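Good practice for hand-held gripper recording: speaker notes
Haruto Tanabe, Dratow
September 19, 2020
Slot is 20 minutes. Leave time for Karlijn at the end.

Slide 1 – Title
Say who I am. I look after the recording benches at Dratow. Thank Karlijn De Smet for the numbers and for reading the draft rules.
The talk is about house rules. They are not a standard. The formal robot safety standards cover arms and cells, and most of us already have someone who reads those. Very little is written down for a person sitting at a table with a gripper in each hand.

Slide 2 – Why we wrote rules
In August we went back through the Plandeo set. 2722 recordings. We threw out 708 of them.
Pause here and let people read the chart.
Few of the 708 were bad because the person did the task badly. The usual causes were a marker hidden by a sleeve, a cable pulled tight halfway through, or a start position that no one had written down. All of these can be caught before you press record.

Slide 3 – The bench
Rule 1. One bench layout per project. Write it down, with measurements, and tape the sheet to the cabinet.
Rule 2. The work surface is plain and light. If it has a grid, the grid lines up with the table edge. If the board moves during a session, stop, put it back and note the time.
Rule 3. Only the objects for the current task are on the board. Phones, pens and spare parts go somewhere else.
Someone will ask about the background. Our answer is that we don't clear the whole room. We ask that the floor where the operator's feet and chair go is clear, and that nothing behind the table moves while recording. People from Shimada do it more strictly and use a curtain. Both are fine as long as you pick one and stay with it.

Slide 4 – Cables
Rule 4. Each gripper cable leaves the hand toward the operator and drops off the near edge of the table. It does not cross the board and it does not cross the other cable.
Rule 5. Before the first recording, reach to all four corners of the work area with each hand. If you feel a pull, give it more slack.
Rule 6. No cable where a foot can catch it. This is the only rule on the slide that is about people getting hurt, so say it slowly.

Slide 5 – Markers and mounting plates
Rule 7. Check the plate on each gripper at the start of a session and after any knock. A plate that has shifted a little looks fine to the eye and spoils everything recorded after it.
Rule 8. Sleeves stay behind the plate. Close-fitting cuffs. No watches or bracelets.
Rule 9. Wipe the markers with a dry cloth. We had one person use solvent – don't.

Slide 6 – Handling the object
Rule 10. Grip the object the way the gripper would have to, with the fingers of the gripper. No helping with a thumb or a knuckle. If the object tips and you catch it by hand, the recording is marked as a fail and kept separately.
Rule 11. The hand that isn't working rests in view, gripper open, at its agreed place on the board. 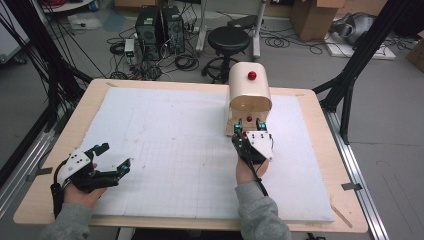

Rule 12. Hold still for 2 seconds at the start and at the end of every recording. New operators always cut this short. Karlijn put a beep in the software and that helped more than the training did.
Rule 13. Tall or rounded objects get a low grip first. If the project needs a high grip, it goes in the task sheet as a separate task.

Slide 7 – People
Breaks are in the rules too. The person recording can stop at any time without giving a reason, and the supervisor does not argue. Swap operators when the hands get tired. You can see it in the data before the person mentions it.
Log who recorded what by operator code. Names stay in a separate file that the data team does not open.

Slide 8 – What we haven't settled
Left-handed operators. The Nelgate sheet has a mirrored layout and we have not tried it yet.
How long to keep failed recordings. Karlijn says keep all of them. I would keep the ones with a written cause. Ask the room.

Slide 9 – Hand over to Karlijn
She has the one-page version of the rules, printed. Copies are by the door. Questions go to her first, then me.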